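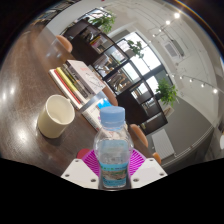
In my opinion a shared table should have very few rules, and the first of them is that a person may leave books on it. I came to this opinion slowly. When I started to work in the reading room in Toritz, I was on the side of the empty table. I wanted a clean surface each morning, and I was a little proud of it. Now I look at our brown table with the stack of books lying on it, a cream mug in front of them, a plastic bottle half full of water, and I feel no wish to clear anything. The wood is still glossy, you can see the ceiling lights in it. There is enough table for everybody.

My colleague Kenza Zerouali does not agree with me, and she has good arguments. She says that things on a table are a kind of reservation. A newcomer sees a mug and thinks the place belongs to somebody, so he goes to sit by the window or he goes home. I have seen this happen, and I cannot say she is wrong. In July she put up a notice asking people to return all books to the shelves before they leave. It worked for three weeks. The table was perfect, and people stayed shorter.

I think a stack of books invites a person to sit down. We have 4,000 books in the room and most of them stand in the cubbies with great discipline, where a visitor must already know what he wants. A book lying on the table has been chosen by somebody, and that is a recommendation without any speech. I read a whole history of the Tistside canals, 930 pages, only because it was left near my elbow. I would never have taken it from the shelf.

About drinks I am less sure. A bottle with a screw cap does not worry me. An open mug beside paper is a risk, and I have ruined one atlas myself, so I should be modest here. But if we forbid the mug we also lose the person who drinks from it, and he is often the one who stays the whole evening.

My proposal is small. Let the books stay until closing time, and let the mugs go to the kitchen when their owners do. Kenza wants the table cleared at noon also. We are still discussing it — mostly at the table.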